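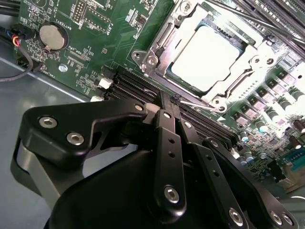

Teaching an arm to seat a memory stick by remote control - my demos are all over the place

Posted by Nayeli Esquivel

Hello all, and thank you in advance for reading what I'm afraid is going to be a long one. I've been working on a project at home since April where I drive a small arm by hand (I hold a leader arm, the follower copies me) and record each run, so that I can train it to put a memory stick into a desktop motherboard. The board stays in its case, lying flat on the bench, and the wrist camera looks past the fingers at the slots.

The reaching part is lovely. It comes in over the slots nearly every time, and I was so pleased I called my sister in to look. The trouble starts at the last little bit. When I'm driving, I wiggle the stick until it drops into the slot, and I wiggle differently every time. Sometimes I go left end first, sometimes right, and sometimes I back all the way out and have a think. I've got 300 runs saved now, and the trained arm does a sort of average of all my wiggles, where it hovers over the slot, trembles a bit, and presses down in the wrong place.

Do I just need more runs? I saw someone mention 1000 as a good number and my heart sank a little. Or should I throw these out and start over with a plan? I'm recording the wrist view plus the joint positions, no force readings. The gripper is the two-finger one that came with my Hirnell kit.

Bristileck

More data. It's always more data. Also turn your lights down, shiny metal near the socket will wash out the wrist camera and then it can't see anything.

Teresa Ó Conaill

Hi Nayeli, and welcome! I had very nearly this same problem with connectors last winter, so I'll tell you what I did, and you can take whatever is useful.

I wouldn't go for more runs yet. If you add another few hundred with the same mixed habits, you'll most likely get the same trembling. Pick one way of doing it and stick with it. For memory I'd tip the stick slightly, set the end nearest the camera into the slot first, let the other end come down, and then press. Do it that way every single time, even when you can feel that the other way would be quicker today. Write it on a card and prop it where you can see it (mine is still taped to the shelf).

Next, the pauses. When you stop to think, the arm learns that stopping over the slot is part of the job. Go through what you have and trim out the long waits, or drop those runs altogether. I'd sort yours into 2 folders, clean ones and messy ones, and train on the clean ones only. You may be surprised how much better a small tidy pile does.

Do record some recoveries, but on purpose. Start with the stick a hair off to one side, already touching, then lift a little, shift, and lower again, the same way each time. Mine needed about forty of those before it stopped pushing down blindly.

As for the press itself, please be careful without any force reading. A camera can't tell how hard you're pushing, and neither can you if your leader arm doesn't push back. Practice on a dead board, put a limit on the motor current, and check that the latches are open before every run. I forgot once and heard a noise I didn't care for.

Bristileck has a point about the light, though I wouldn't make it dim, just softer. A sheet of baking paper over the lamp hood works if it's a cool LED. Keep it the same for recording and for testing. And if you move the wrist camera, even slightly, the old runs won't match the new ones, so tighten it now and put a dab of paint across the screw so you'll notice if it shifts.

Nayeli Esquivel

Oh, this is wonderful, thank you both! I sorted through the first batch over coffee this morning and there are so many pauses - I had no idea I dithered that much. I'm going with the near end first, and I've dug out an old board that hasn't booted in years to practice on. Teresa, when you did the recoveries, did you mix them in with the regular runs or train on them afterward?

Teresa Ó Conaill

Mixed in, right from the start. I tried adding them afterward once and it began doing a little recovery on every attempt, whether it needed one or not.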